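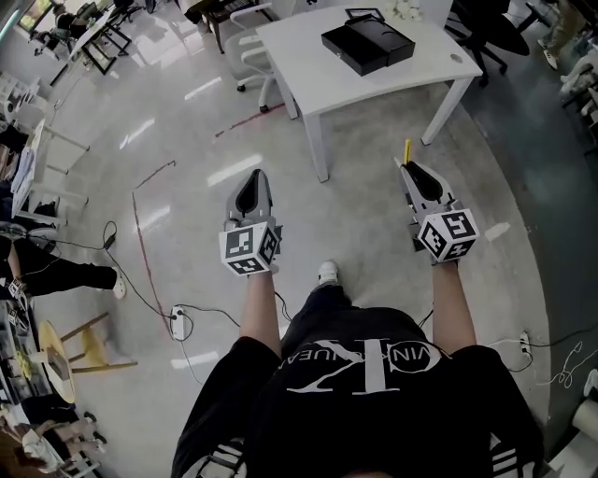
Singing before breakfast: Carolina Patrício on the Lonley choir

Carolina Patrício can't sit still when she talks about singing. She started the Lonley morning choir in June with two friends and a borrowed keyboard, and now the hall is full before most of the street has had its toast! "I thought we'd do a few rounds and go home," she says. "Then the altos wanted harmonies, and off we went."

They learn everything by ear (no sheet music, ever), and she has roughly 300 songs in her head, from sea shanties to lullabies her gran sang while shelling peas. "If you can hum at the sink, you can sing with us. Come in your slippers, I don't mind." 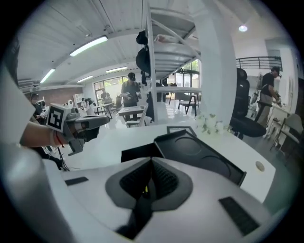 Tetteh Quaye remembers his first morning as terrifying for one verse and wonderful from then on, and says he now sings bass all the way to work. Carolina loves that. Next she wants to try a winter concert at the Tenell, with the audience joining in on every chorus.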